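Notes on the room inventory, revised 27th May. Read this before editing `rooms.csv` or adding a new room.

# Varkbridge Room Inventory

A plain-text record of fixtures, furniture and loose items in the work rooms at Varkbridge. The inventory is used when rooms are reassigned, repainted or cleared. It does not cover stock, tools on loan or anything kept in the Trurnell store, which has its own list.

## Contents

| File | Purpose |
|---|---|
| `rooms.csv` | One row per room |
| `items.csv` | One row per item, 1,162 rows |
| `fixtures.csv` | Items attached to walls or ceilings, 175 rows |
| `terms.md` | Agreed names for things |

There are 15 rooms in the current release. Two of them are still listed without floor plans.

## Fixed and loose

An item is *fixed* if it cannot be taken away without a tool. Panel boxes, pipe runs, ceiling lights and ledges are fixed. Fans, chairs and baskets are loose — this includes a standing fan that has not moved for years.

Cables are the awkward case. A cable running down a wall is recorded as fixed, even where the clips are missing. A cable lying on the floor is not recorded at all.

Mixed rooms need both files. The room with the beige electrical panel box has a long ledge on the same wall, pipes and conduits along the ceiling, and a standing fan with an office chair by it. The first three go in `fixtures.csv`, the last two in `items.csv`.
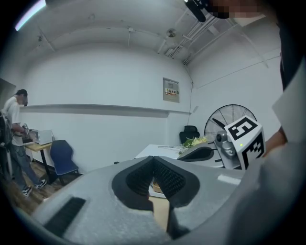

*Maintained by the Chou building records group, Varkbridge*

Colours are entered as a single everyday word. The panel box is `beige`, the fan blades and the office chair are both `black`, and the walls and ceiling are `white`. Shades such as "off-white" or "stone" were removed in March and should not come back.

Warning labels are entered under the item they are fixed to, with the language of the text. The small red-and-white label on the panel box is entered as `label: warning; script: Chinese`. Do not translate labels in the inventory.

Small woven things on the floor are entered as `woven item` until their use has been checked by hand. Material is left blank.

## Columns in `items.csv`

- `room` — short code, lower case
- `name` — must appear in `terms.md`
- `fixed` — `y` or `n`
- `colour` — one word, may be blank
- `wall` — `back`, `left`, `right`, `front`; blank for floor and ceiling items
- `checked` — `y` once seen in person
- `note` — free text, keep it short

Walls are named as seen from the door. In rooms with two doors, use the one nearer the stairs.

## Known problems

- 13 rows have a room code that is no longer in use.
- Ceiling fixtures are under-recorded. Older entries put every round fitting down as a lamp, including some that may be detectors. New entries should use `round ceiling fixture` until checked.
- Fan types are mixed. `standing fan` and `floor fan` both occur; the first is correct.
- The Bindik import dropped all notes containing a comma. These have been partly restored.

## Making changes

Edit the CSV files directly and keep the row order. Run `check_terms` before sending a change; it stops at the first unknown name. Removed items are deleted from the file and written to `removed.txt` with the room code.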